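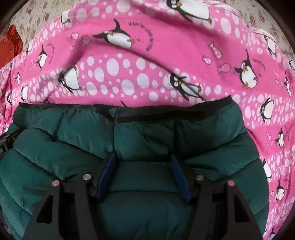
Zestley Opens Beginner Fiddle Nights in Skavport

17 March 2023

Hi, I'm Declan Ó Flaithearta, and I've been teaching fiddle out of my front room for years. I've finally run out of front room! So I'm moving my lessons into the old Voseck building on the harbor, and the new school is called Zestley.

We're starting with fiddle for grown-ups who have never held a bow (or who quit in fourth grade and still feel bad about it). Each class runs 90 minutes, and you'll learn by ear first, sheet music later if you want it. My old bandmate Lorcan Mulligan is teaching the slow session afterward, where we play the same five tunes until they stick.

"I learned at kitchen tables, and I'd like this to feel like one," says Lorcan, who will also bring his concertina whether I ask him to or not.

We have loaner fiddles in full and three-quarter size, plus over 400 tunes in our binders, mostly jigs and reels. The first term ends with a small concert in December, and playing in it is up to you. Call or stop by to sign up!

Filed under: Music Lessons, Community News

Contact Zestley, Skavport | © 2023 Zestley | Back to top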